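New racks and tubes for the water room at Zalasside

The teaching laboratory in Zalasside has changed the way it keeps its small sample tubes. From October, all groups who use the water room will work with the same kind of tube, with a green screw cap, and the same kind of plastic rack. The change was asked for by the teachers, who lost a lot of time every term looking for caps that fit.

Until now the room had tubes from several suppliers. Some had blue caps, some white, and a few had no cap that closed well. They were kept in two deep drawers beside the sink, and a class could easily begin 10 minutes late for this reason. In spring the laboratory decided to give the old stock away and to buy everything new from one place. The order went to Daketti, a small supplier which already delivers the gloves and paper towels for the building.

The first delivery had 20 racks, enough for every bench and a few to keep in the cupboard. They are easy to find again when somebody leaves one on the wrong table, and the open holes let the user see quickly which places are free.
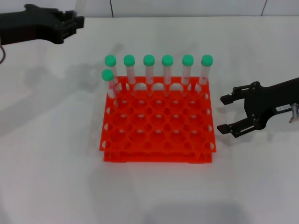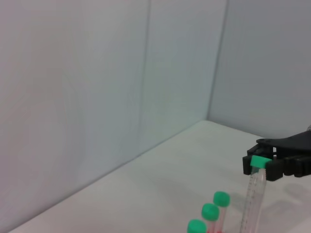 Green caps on the clear tubes, which carry printed measuring marks.

What changes for the groups

Each group will receive its own rack at the start of the lesson and return it at the end. Tubes should be put back standing up, with the cap closed. The laboratory asks users to write the sample number on the side of the tube and not on the cap, because in the past caps were often exchanged by mistake and two samples got the same number.

Used tubes go into the gray box next to the door. They should not be left in the sink, also when they contain only tap water. Groups that work with colored solutions are asked to empty them in the marked container first.

The old tubes that were still in good condition, 70 in total, went to the Lapiņa school, where the younger classes will use them for seeds and sand. The racks of the old type did not fit the new tubes and were recycled.

Opening hours

The water room stays open in the afternoons until the building closes. Groups of more than 13 people should reserve both long tables, and this must be done one week before the visit. The reservation list hangs at the entrance, and it is also possible to send a message to the office.

In the first weeks the Clamine water course will have the room in the mornings. Its participants bring their samples from the river and the two ponds behind the old mill, and the results will be shown on the board in the corridor when the course is finished. Other groups can use the small room upstairs during this time, but they must carry their racks with them, since there are none in the cupboards there.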